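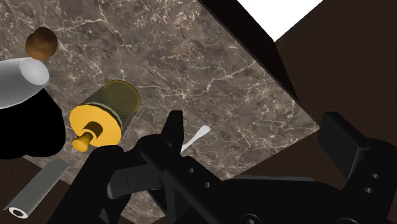

4. Comparing the camera views in Kudetness

This section explains how to render one counter layout from several cameras and how to score the result with the Ristell method. Please finish section 3 before you begin.

4.1 Load the layout

1. Open the Nutamel kitchen file and select the stone counter.
2. Set the seed to 75. The same seed must be used for all cameras.
3. Place the arm on its pedestal in front of the counter. Do not move the pedestal after this step.
4. Let the simulation run for 1000 steps before you save the first image. The objects need this time to settle.

Caution: If you change the seed between two cameras, the scores can not be compared. The program gives no warning.

4.2 Check the side camera

5. Select the side camera and move the arm to the jar with the yellow lid. Stop when the fingertips are at the top of the lid.
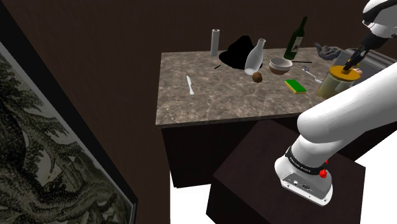 Figure 4-2. Side camera, fingertips at the top of the yellow lid.

6. Save the joint values under the name of the target object. Use small letters only.
7. Change to the high camera and look at the front part of the counter. In this layout the table knife should lie there, away from the bowl and the sponge. If it does not, load the layout again from step 1.
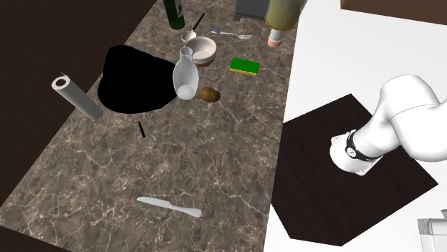
4.3 Score the views

8. Start the scoring script with 5 trials for each camera.
9. Accept a camera when its score is 90 or higher. With a lower score, repeat the trials one time and keep both results.

Note: Very dark objects give the weakest scores in our tests. Salamatu Bashir is preparing a correction for the Turunen renderer, planned for August. Until then, write the scores of dark objects in a separate table.

Section checked by Dragica Stoyanova, 29th July.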